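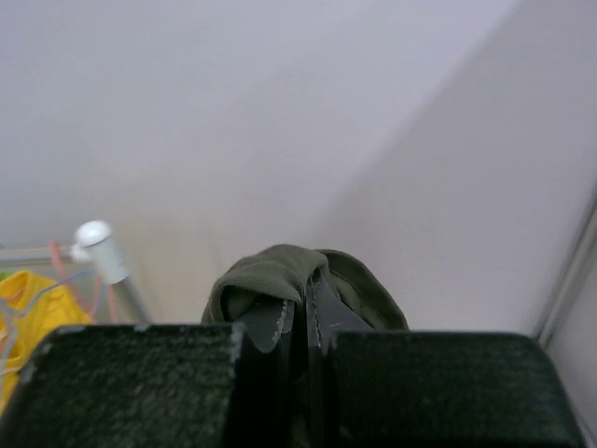
Letting go should be the easy part, Natalia Alvarado told a staff meeting at Kadlec in July, after a laundry robot on trial there kept its grip on a garment when the stop button was pressed. No one was hurt.

The robot, made by Flever, hangs clothes using a two-fingered gripper. The fault showed up at 8 am, 12 minutes into a run. The arm stopped as it should, but the fingers stayed shut and a worker had to wait for the power to be cut before the cloth could be freed.

Flever said the gripper is set to hold on when it loses its signal, so that nothing is dropped. It has now added a release lever and lowered the closing force by 30 per cent. Thick seams and edgings will be tested again, with 300 grips planned before the trial goes on.

Dulce Barrera, for Kadlec, said clothes would be hung by hand until then. A second Flever robot, on the folding table, is not affected and remains in use.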